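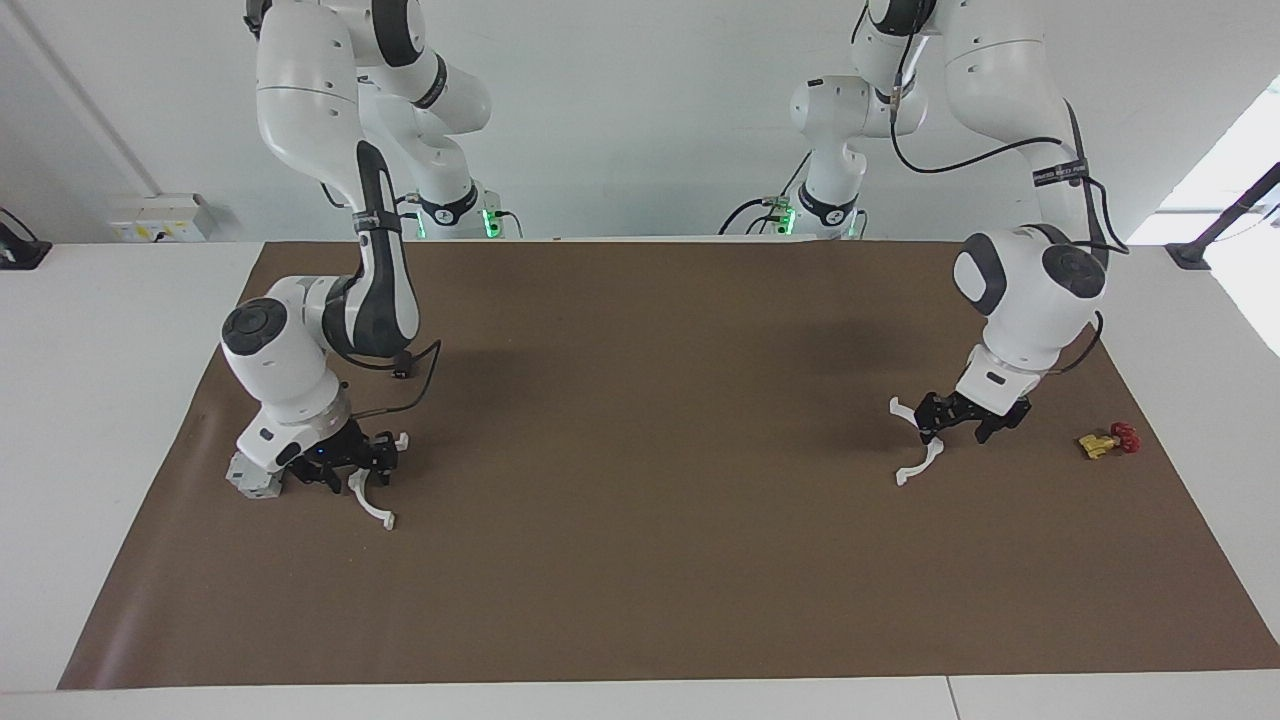 The long work table at Grikness, covered with brown paper.

Grarkmont Plant Collection – progress report to the Campos Fund
Reporting period: second half of the grant, up to the end of March

1. Where we are with the work

The purpose of the grant is to save the old collection of pressed plants from the Grarkmont district and make it open for schools and for researchers. In our first report we wrote that the collection was bigger than the old list shows. We have now finished the full check, and the correct number is 2672 sheets. The old list did not include the mosses and did not include the grasses from the Oltalar marsh, which were kept in a different cupboard and under a different name.

Of these sheets, 900 are cleaned, mounted again on acid-free paper and put into new folders. This is less than we promised in the plan for this date. The main delay came from the glue. The old mounting was made with a brown animal glue which became hard, and it must be softened slowly with damp blotting paper before the plant can be lifted. We tried to shorten this step in autumn and lost some leaf tips on a sheet of meadow sage, so we went back to the slow way.

2. The grasses from Oltalar

We want to say some words about this part separately, as the Fund asked for it. The Oltalar grasses are the most valuable part for science. The marsh was drained long ago and several of the species do not grow in the district any more. The labels are written by hand in pencil, and the name of the place is often given only by the name of a farm. We compared the farm names with the old land register and could find most of them. A few stay open. On those sheets we wrote "place not certain" and did not guess.

The seed heads are very fragile. For them we use small paper pockets, folded from the same paper as the folders, which are attached to the lower corner of the sheet. Everything that falls off goes into the pocket, also when it looks like dust.

3. Insects

In the winter we found signs of beetles in seven folders of the daisy family. These folders were closed in bags and frozen, and after a pause frozen for a second time. Traps are now standing in the storage room and we check them every Sunday, when the building is quiet. The storage room is also cooler than before. The window on the south side has a blind, which was paid from the small repairs line of the budget.

4. Schools

The school visits started in February. The pupils bring a plant, press it, and write a label by the same rules as in the collection: name of plant, place, date, name of collector. We learned that the first visits were too long. They are now shorter, and the part about Latin names moved to a printed page which the teacher can use later in class – or not use, as the teacher prefers. Two schools asked to come again in early summer, when there is more in flower.

5. Money

Spending is inside the budget. Mounting paper was more expensive than planned and folders were cheaper, and the difference between these two lines is small. We ask the permission of the Fund to move 10 percent of the travel line to the line for materials. Travel was low this winter, as the planned trip to compare the moss names was moved to May.

6. Next steps

Until the next report we will finish the sedges and begin with the mosses. The mosses are in paper packets and need no glue, so we expect this part to go faster. The sheets which are ready will be photographed in their new folders, and the list with the corrected place names will be sent to the Fund together with the final accounts.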